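Clirnley bus station to close for resurfacing
News / Transport / Clirnley bus station to close for resurfacing

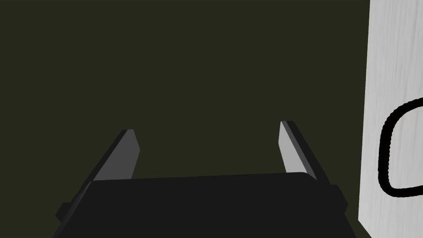

Clirnley bus station will shut for 7 weeks from November while the ground is dug up and relaid. Buses will use temporary stops on Flulevow Road, a 2 minute walk away.

The number 65 to Zadovgate will run to its normal timetable. The 115 will start from the railway station instead, and the last bus of the evening will leave at 10.40pm - ten minutes earlier than now.

The work is being done by Sârbu, the firm that rebuilt the car park next door. New kerbs, lighting and drains are included. The waiting room and toilets will stay shut throughout, but tickets will be on sale at the library during opening hours.

Timetables for the temporary stops are available from drivers.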